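Bench work forum > Working life > Repair and refurb

They've automated the fiddly bit of my job. What happens to the rest of it?
Posted by socket_to_me, 2019-12-07

I refurbish old workstations at Dukside. Since June we've had an arm from Miveck on the bench, and the plan is that it takes over the processor and memory work on the bigger boards. I have been promoted to "cell lead", meaning I open the case, pull the cables aside and stand there.

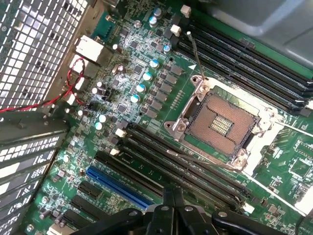

My manager says no jobs are going. He also says we have 1390 machines to clear and that I should "think about where I add value", which I have been doing, mostly on the bus. Has anyone been through this? Did your grade change, or only your title? And who gets the blame for bent pins?

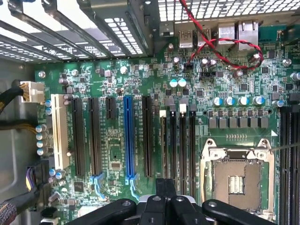 Bench two, case open and processor socket bare.

Hivley_nights
We had the same at Hivley. Nobody was let go, but two people left and weren't replaced, and you can call that what you like. The work changed more than the pay did. I used to do a whole machine start to finish and now I do the first ten minutes of everybody's. My back is better. My conversation is worse.

Get the bent pins business in writing before anything else. Ours went down as "operator error" for 7 weeks until somebody asked which operator. Take a photo of every socket before you hand the board over and keep it with the job number. Also ask for the training on changing the program, not just the one on pressing stop. The stop course is 38 minutes long, including the fire exits, and it won't move you up a grade.

tinsnips
just learn to code mate

old_solder
Ignore the above, he says that to everyone.

I'm the rep at Krishnan and we did get a regrade, but only after we kept a log of what people still did by hand: stray cables, stiff levers, boards that didn't match the list. It came to 981 entries. Management had the job down as "loading". Start your log now, keep it dull, and put the time next to each line. Don't let them have the only copy.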